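Okay, small update on the Gerka dataset, for the three of you who keep asking. We're at 1,559 examples as of tonight. I did 200 of them today and my shoulders know it.

Kitchen stuff again – plate, colander, cup, toy food, and yes, the plush ketchup is still in the rotation. I love that thing.

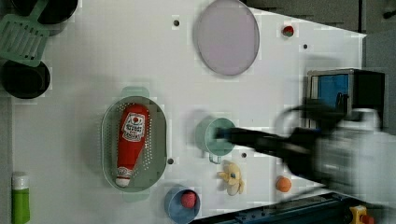

I change the layout every 10 runs now. Used to be way less often, and the model we trained in June basically memorized where everything lived. Move the cup a little and it went hunting in the old spot. Never again!

Also keeping the wrist view this time. I was going to drop it to save disk space, but Villanueva (our training box, long story) does so much better on the small stuff with both views.

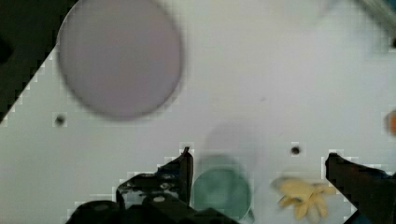
Fumbles get their own tag and stay in, as long as the run ends with a decent grab. If I let go of the controls halfway, it gets tossed.

Next up is bowls. Up to 8 layouts a day if my arms hold out – then the whole batch goes over to Wirnent for labeling.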